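April 23, 2026
By Keegan Whitcombe

Battery Night

Power went at 2. Not a storm. Just the grid at Fovbridge giving up again, no wind, sun long gone.

Ines ran down the hill in her socks. The Bech shed was humming – good. 96 cells, each one the size of a coffin, and 400 houses waiting on them.

"How long?" Her brother, on the radio. Breathing hard.

"Till morning. Maybe."

"Maybe?"

She didn't answer. Checked the dial. Dropping faster then it should.
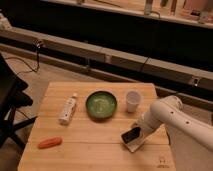

Somebody was pulling too much. The pumps at Wasis, had to be. July, dry fields, they ran them at night and said they didn't.

She put her hand on the switch. Thought about the beans. Thought about old Mr. Rultia and his breathing machine, top of the lane.

"Ines? Lights are going brown up here."

She pulled it. Across the valley the pumps went quiet, one after another. Then dogs. Then a truck starting up, headlights, coming her way.

She locked teh door and sat down to wait for the sun.

More stories
The Last Gas Station
Salt Wind
Meter Reader

Contact | © 2026 Keegan Whitcombe | Back to top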